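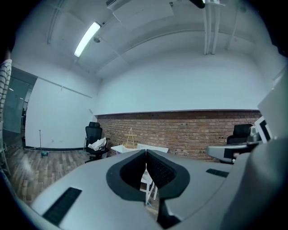 Ilbridge Singers – planning meeting, November
Started 7.40pm, finished just after 9

Present: Mahtab Ghasemi (chair), Banafsheh Nouri, Amirhossein Golestani, Golshifteh Mazandarani (notes)
Apologies: Roya Tehrani

1. Last minutes
Agreed. One correction – the piano tuner was paid in September, not owed.

2. Winter concert
87 tickets gone so far, mostly family. Banafsheh worried the Nazari Hall will look half empty, seats up to 506 with the balcony open. Keep balcony shut. Amirhossein to ask the hall for a price on downstairs only. Doors 6.30, start 7.15. Interval drinks as last year but no mulled wine, the urn took ages to clean.

Programme still two pieces too long. Mahtab wants to drop the second Rutter, Banafsheh does not. Left till after next rehersal. Altos need the new copies of the carol medley, the old ones have the wrong repeat.

3. Vellurard trip
Coach quote from Pestiline: 3,190 return incl. driver's overnight. Higher than expected. Golshifteh to get two more quotes. Deposit can't go out until we know numbers, so names to Roya please, and say if sharing a room. Host choir have asked for something in English, short, unaccompanied.
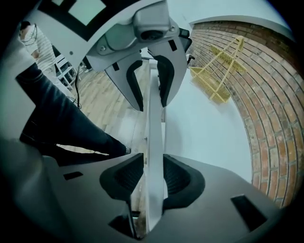
Light grey plastic housing with black pads.

4. Money
2,000 in the account after hall hire. Subs reminder to go round again, Roya has the list. Long chat about whether students should pay half – most in favour, wording to come back next time.

5. Folders
Black ones only for the concert. Several still have blue. Mahtab has spares in her car, bring the blue ones back

6. AOB
Tenors. Still short. Amirhossein's neighbour might come along in January.
Rehearsal room heating comes on at 7 now, bring a jumper if setting out chairs.
Poster proof passed round, "Nazari" spelt wrong, Banafsheh fixing.

Next meeting: January, same time, Mahtab's house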